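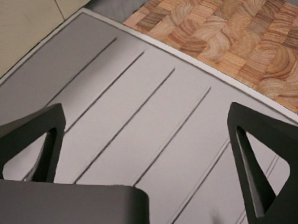
A grooved gray panel, seen from over one corner.

Stories > Short Fiction > The Ferry to Nalcombe

The ferry to Nalcombe had been leaving in 20 minutes since breakfast. The man in the ticket window said so each time I asked, with the calm of a doctor who has already been paid.

I was going over to bury my uncle's accordion. He had been buried himself in August, at Dirnordale, in good weather, and the will had only lately been read all the way to the end. The accordion was to go into the ground at Nalcombe, where he had once been happy for a weekend. My cousin got the house. I got the accordion and 300 dollars for expenses, which my cousin called generous.

It was a Rebelo, red, and it breathed. Every time I set the case down it let out a low note, like a cow hearing bad news.
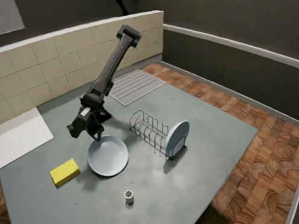 "Animals ride below," said the man in the window.

I told him it was an accordion. He looked it up in a binder. Accordions rode below too, between bees and artificial limbs, but he was willing to call it a hat.

We sailed at noon, 7 passengers and a hat. Halfway across, a woman in a yellow raincoat asked if I played. I said no, it was a funeral. She said she had been to Nalcombe funerals where that hadn't stopped anyone, and she undid the straps herself.

She knew 2 songs. One was the anthem of a country that had since changed its mind. The other was a waltz, and my uncle used to hum it over the dishes at Menevcombe, always quitting at the same spot. I had taken that for the end. There was a whole second half, a good deal sadder, with a key change.

"Where did you learn that?" I asked.

"A man taught me, one weekend," she said. "He was terrible."

I looked at the water for a bit. Then I asked whether she had any use for a hat.

I dug the hole anyway, since I'd brought the shovel, and put the empty case in it. My cousin wanted a receipt.
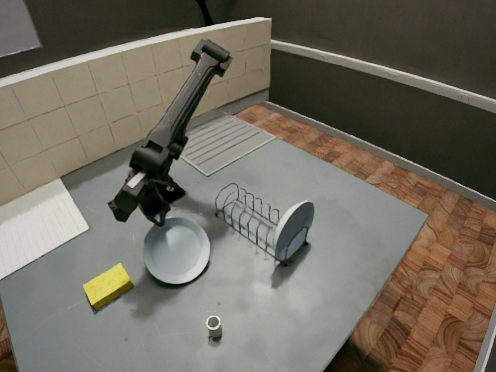 Does the woman in the raincoat know who the narrator is?
The story leaves that open. She never asks for a name, and the narrator never offers one.

We use cookies to remember your reading preferences. Accept all | Manage settings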